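November 9, 2023
By Marlies Pfister

4.2 Marked boundaries on shared tables

Tables were coded as marked when a line of tape, paint or inlay set off part of the top, and as unmarked otherwise (Figure 2).

Figure 2. A tabletop coded as marked: orange tape on light wood.
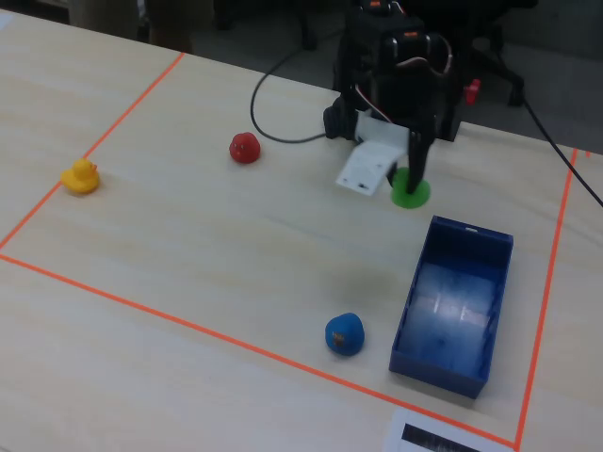
Mirjam Kramer objected to this coding in her comments on the first draft. In her view a taped line and an inlaid line should not share a category, as tape reads as a temporary instruction and inlay as part of the furniture, and users may well respect the first only while they remember who put it down. The objection is a fair one. We kept the single category for the main analysis and report the split below.

The sample consisted of 45 tables in shared rooms at two sites, Killine and Stondness. All had been in daily use since at least May. Tables shorter than 150 cm were left out, as pilot visits to the Jugah building had shown that on short tables the boundary and the edge of the top lie too close together to be told apart in the records. Room, table height and number of seats were entered once for each table and checked at the final visit.

Each visit produced one record per table. A record states whether items left behind by users lay inside the boundary, outside it, or across it. On unmarked tables, the coder laid a sheet of clear film over the top, printed with a rectangle of the same proportions as the marked areas, and coded against that. The film was removed before the room reopened. Items that belonged to the room, such as lamps and fixed power outlets, were not coded.

Of 503 records, 434 were kept. The remainder were dropped because the table had been moved between visits, because the room had been cleared shortly before the coder arrived, or because part of the boundary had worn away. Worn boundaries were a problem mainly at Stondness, where the floors are washed with a machine and the tables are pushed against the wall each evening. Dropped records were not replaced.

Items lay inside the boundary more often on marked than on unmarked tables at both sites. The difference was larger at Killine. It held when table height was entered in the model and became smaller, without changing sign, when the number of seats was entered. Items lying across the boundary were rare on both types of table and are not analyzed separately.

Splitting the marked tables as Kramer proposed gave no clear result. Taped tables showed a slightly stronger effect than inlaid ones, but nearly all of the inlaid tables stood in one wing at Killine, so that the type of line cannot be separated from the room. Painted lines were too few to model. Tape color was noted in the records but varied too little between tables to be used.

The film procedure has one known weakness. Coders knew which tables were marked, and a rule for items touching the line was added to the Holel coding sheet only after the second round of visits. Earlier records were recoded under the new rule from the written notes. Agreement between coders on the recoded set is given in Section 4.3.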